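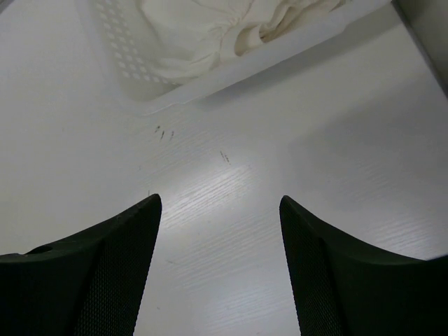 Last changed: Friday, 16:40

4. Equipment planning and cost

4.1 What had to be bought

Section 3 gave the tasks. Now the money. Most papers on cloth handling skip this part or put it in an appendix, and when we planned our own station we had very little to go on, so it gets a full section.

The station is one arm, one two-finger gripper, a wrist camera, a table, a basket, cloths. Compute was already in the lab and is not counted. Floor space not counted either (the department charges for it, but on a different account and we could not get a clean figure).

Figure 3. Wrist view at the cloth station. Fingers open, perforated basket and white cloth ahead, glare on the tabletop between the fingertips.

We split the purchase list by how long a thing is expected to last. Arm and controller, long. Camera and mount, medium. Finger pads, cloths, baskets, tabletop, short. The short-life group was left off our first request completely. Bad mistake. It is cheap per item but it comes back every quarter, and there was no line to charge it to, so for the first two months Deok-su Sun was paying for pads on a travel account and then writing memos about it.

4.2 Gripper choice

Two quotes came in, one from Turnier and one from Pestska. Both for a two-finger unit with open mounting at the wrist. Turnier cheaper up front. Pestska more expensive but sold the finger pads apart from the fingers, and that settled it for us. With the Turnier unit, a worn pad means a new finger, and a new finger means recalibrating the camera offset, half a day gone each time.

The textured inner faces of the fingers (Figure 3) are the part that wears. Smooth outer shell, no issue so far. For cloth the texture matters more than grip force. We ran the same pick with force turned up and force turned down and saw little difference until the pads were worn, at which point the fold starts to slide out on the lift. So: plan for pads, don't pay extra for force. We did pay extra for force. The higher-force option could not be removed from the order after it was signed.

Planned pad life was taken from the quote. Measured pad life on our station was 2496 pick cycles before the first pair was replaced, shorter than planned. One pair only, so treat with caution. Later pairs are being logged by Eun-seong Cho and will go in the next revison.

4.3 Table and lighting

We would spend this money differently now.

The tabletop is white with a fine grain. It was picked because a spare one was available and because it gave good contrast against the gripper. It gives almost no contrast against a white basket and a white cloth. Figure 3 shows the problem well enough: cloth, basket wall and table all sit close together in brightness, and the folds are told apart mostly by shading. The bright patch on the grain does not help. Exposure gets pulled around by it and the shaded side goes flat gray.

Options costed:

(a) Matte mid-gray top. Cheapest. Delivery slow.
(b) Polarizing filter on the wrist camera. Mid price, and adds weight at the worst place.
(c) Diffuse overhead panel from Riviere. Most expensive, needs an electrician, needs a permit in our building.

We chose (a), not installed at time of writing. All data in Section 5 are from the white top. Readers setting up a similar station should settle the surface color before ordering the camera, we did it the other way round.

Small dark marks on the table are also a cost item, odd as that sounds. The segmentation step sometimes takes a mark for an object edge. Ji-hoon Yoon spent more time masking them out in software than a replacement top would have cost at his hourly rate. A budget for a second top in year one seems fair. Cleaning supplies likewise.

4.4 Baskets and cloths

Baskets are plastic with square perforations in the side wall. Bought in one order of 7, all white, a single supplier. The perforations make a regular grid, useful as a rough pose cue. A second color should have been ordered at the same time. Shipping was most of the price and we paid it twice.

Cloths: 200 ordered, 150 put into rotation, the rest held back unused as a test set. We recommend the holdback strongly. Cloth changes with handling and washing, and without unused stock there is no way to tell if a drop in success comes from the policy or from the fabric. Storage is one shelf. Cost is next to nothing against the arm.

4.5 Timeline

Ordering order matters as much as price. Ours was arm, gripper, camera, table, basket, cloth, that is, most expensive first, as the purchasing office prefers. Result was an arm on a bench with nothing to pick up. Kyung-tae Hyun suggested the reverse sequence for the second station, and we are following it: cloth and basket first, put on the real table under the real lights, look at them through a hand-held camera, then choose camera, then gripper, then arm. The arm has the longest lead time, so the purchase request still goes in early, but with mounting height and reach left open until the surface work is done. Vendor agreed to this in writing.

Second station is funded jointly with the Stellora project. Shared funding brings its own delay, two signatures instead of one, and the two offices close their books in different months. July is a bad month to submit anything. Allow for that.

4.6 Suggested split

We don't give prices, they differ too much by region and by discount. In terms of share: arm and controller a bit over half, gripper next, camera and mount well below that, surface and lighting more than we gave them, consumables as their own line with a yearly renewal. Labor for upkeep is real and was missing from our plan. Myung-ja Cho handles it at present on top of her other duties, mostly pad swaps, table cleaning and re-checking the camera offset after each swap. That should be a funded fraction of a position and is written as such in the request for station two.

Spare fingers: one full set. Spare cable for the wrist camera: two, they fail at the bend. Spare mount, print it in house.

Limits. One site, one gripper model in actual use, and the Turnier unit was only judged on paper. A lab handling rigid parts will see much slower pad wear and can probaly skip most of 4.2. The surface advice in 4.3 should carry over to any light-colored object on a light table. Success rates by pad age are in Section 5, along with the runs we threw out for glare.

Shares 31 Comments 4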